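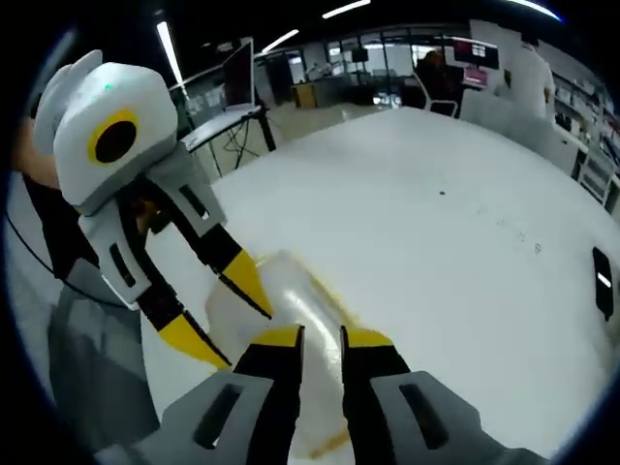 ## 4. Recording a two-handed demo

This is the fun part! Once both grippers are paired, everything you do with your hands becomes training data for the Drinum policy, and you can start teaching it real tasks within minutes.

1. Check that the green light is lit on each gripper.
2. Run `drinum calibrate --pair` and hold the yellow fingertips in view of both lenses until the console prints a match.
3. Put your object on the white table, well inside the reach of both hands.
4. Start the recorder and wait for the beep.
5. Do the task at an easy pace. Keep the fingertips of one gripper in view of the other whenever you can (the pose tracker loves this).
6. Press stop, then tag the take `good`, `retry` or `drop`.

**Note:** Clear plastic is hard for depth sensors, so we skip depth and train on the wrist views alone. Parveen Lodhi's first policy learned from 1,342 takes recorded this way, and it handled see-through cups it had never met before. We were thrilled!

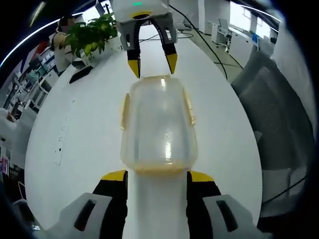
*Figure 4. Upside-down cup on a white cylinder, with the upper gripper open at the top of the cup.*

**Caution:** Keep cables clear of your wrists and the work area. A snagged cable shifts the camera and spoils the calibration.

**Caution:** Don't record for more than 60 minutes without a break. Tired hands make jerky takes, and the policy copies them faithfully.

Repeat step 2 after every battery swap. If the match fails, see section 5 or ask Talha Mughal for the Flerngate calibration card.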